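Lametti Lidded Organiser, translucent grey

Item 164
Sold singly or in packs of 6

A flat plastic box for small parts, with one large compartment along the back and a row of smaller ones along the front. The Lametti is the organiser we sell most of to schools, repair benches and sewing rooms, and it has stayed in the Closholm range through two changes of catalogue.

The large compartment takes the things that never fit in a normal bits box: a small pair of pliers, a tape measure, a folded instruction sheet. Screws, beads, fuses, hooks and eyes go in the front row. The dividers between the small compartments are thin and clear, so they take up very little room. They are moulded in and can't be moved. If you need to change the layout, look at the Curkia instead, which has slots and loose dividers. 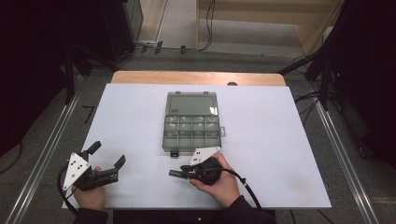

The lid is see-through as well, so you can check what is inside before you open it. It closes with a single dark latch at the front. Press the lid down first, then push the latch home. On a new box the latch is stiff and loosens up after a week or so of use. Two small tabs stick out at the back, so leave a little space behind the box if you keep it on a shelf against a wall.

Please carry it flat. The lid sits close to the dividers but does not seal against them, and very fine things such as seed beads or glitter can creep from one compartment to the next if the box is stood on end.

Cleaning
Warm water and washing-up liquid, soft cloth. No dishwasher. Scouring pads will scratch the lid and you won't get the marks out.

Labels
Paper labels stick well to the lid and peel off cleanly if they haven't been there for years. A sheet of 15 blank labels comes with each box.

Spares
Latches are sold separately – ask for part 13. We do not sell spare lids.

Delivery and returns
Orders placed before noon go out the same afternoon. Unused boxes can be sent back within the month. For school and workshop orders write to Teresa Barreto in the sales office, and for spare parts to Märta Holmgren.

See also: Curkia organiser with loose dividers, Maksymiv stacking drawers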